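4.2 Choir attendance and self-rated sleep

The clearest pattern in the Pumphrey survey concerned sleep, and it was stronger than we had dared to hope. Of the 441 adults who returned both questionnaires, those who sang with a group every week rated their sleep as "good" or "very good" far more often than those who had stopped singing in the past year. The gap held up well when we allowed for age, smoking and paid work. It also held for people who told us they sang badly, which delighted us!

We were just as pleased with the diaries. Each person in the smaller Povinus group (n = 41) kept one for 16 weeks, noting bedtime, night waking and how rested they felt at breakfast. Entries made after a rehearsal night were the most cheerful in the whole set, even where the singer had gone to bed late.
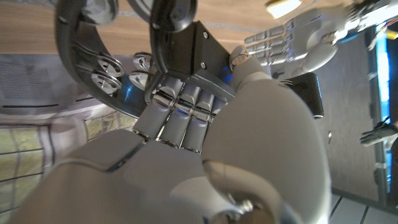 Figure 3. White robotic hand with jointed fingers, seen from the wrist.

Some care is needed in reading these results. People who sleep well may simply find it easier to turn up on a Tuesday evening, and our survey cannot separate the two. Company may matter as much as the music does. We asked about other clubs, but the answers were patchy and we have left them out of the main model.

Even so, the size of the link is exciting for such a cheap and enjoyable habit. A trial in which new members are given a place straight away or after a wait would be a fine next step, and the diary sheets could be used again with very few changes.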